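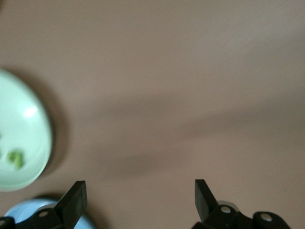 Home Projects Reports Wovthorpe Workshop Contact

We use cookies to remember your settings. Accept / Manage

Table-clearing arm: project report
Farzana Rathnayake and Tatu Mfaume, 6 Nov 2024

Our plan said the arm would move food from plate to bowl without help. I doubted that in January and I still do. In 200 tries at the shared bench it managed 24 clean transfers, and Tatu counted generously.

The plate is glossy and throws glare back at the wrist camera. Small green pieces blur at close range, and the software sometimes goes for the plate's shadow. Tatu blames the lighting. I blame the fingers, which are flat blades and a poor match for lumpy food.

We rebuilt the bracket 3 times. The last version holds its screws, so that much is progress. Softer tips are next, if the workshop will pay for them. I would not let it near a real dinner yet.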